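ok so well water. a few people asked after the town meeting so im going to put it all in one place, sorry in advance for the length

1/ we bought the house outside Findale in April. private well, 200 feet deep, drilled by the guy two owners ago. no paperwork except a coffee stained card in the pump house

2/ first thing everyone says is "oh well water, lucky, it's free." it is not free. the pump died in week three. 3000 dollars. that's the pump, the wire, and two men standing in my yard looking at a hole

3/ water tasted fine btw. bit like a penny. my kid refused it, my dog loved it

4/ the county does not test private wells here. you own it, you test it. bacteria and nitrates once a year at least, more if you smell something or theres been flooding

5/ prices I got quoted for the full panel: 379 from the place in town, 360 from Bukhari, who also mail you the bottles and a cooler. went with Bukhari. only difference I noticed was they picked up the phone

6/ things I messed up so you dont have to. took the aerator off the faucet AFTER filling the first bottle. touched the inside of the cap. had to ask for new bottles, another week gone

7/ also dont collect on a Friday. bacteria sample has to get to the lab within a day or so and it'll just sit over the weekend

8/ results: no coliform. nitrates low. iron high, hence the penny. manganese kinda high, reading up on that one tonight

9/ filter people will call you the second you fill in a form online. Cistora called me four times. wanted to sell me a whole-house system before I even had the results back

10/ get the numbers first, THEN talk filters. neighbors on Findosano Road share one well between three houses and split the testing, smart

11/ ok thats it, going to go flush the water heater. will post the manganese stuff when I understnad it
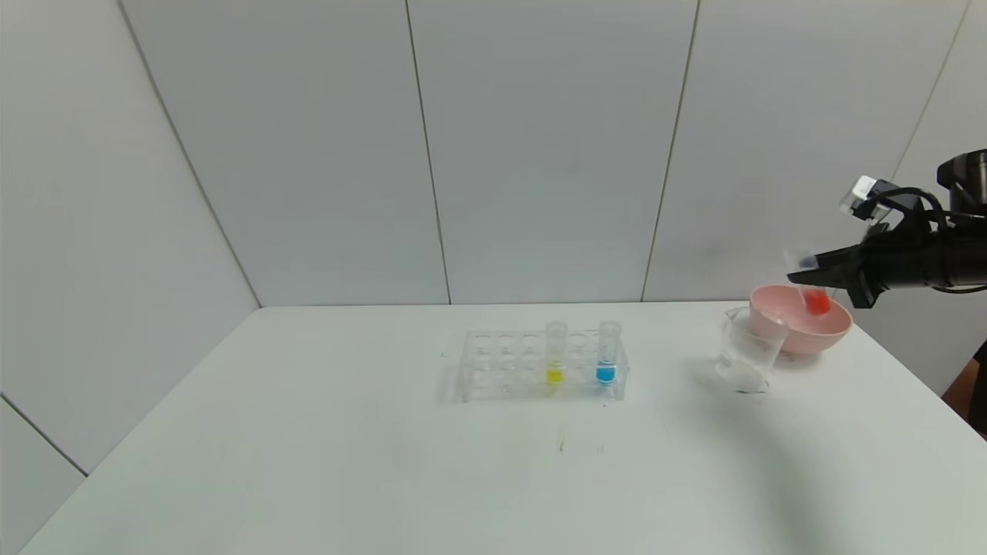
Mikkel Hauksdóttir: Check the date on your pressure tank while you're in there. Ours was waterlogged and the pump kept kicking on every minute or two, which is how we burned through the first one. And did they test for arsenic, or is that extra?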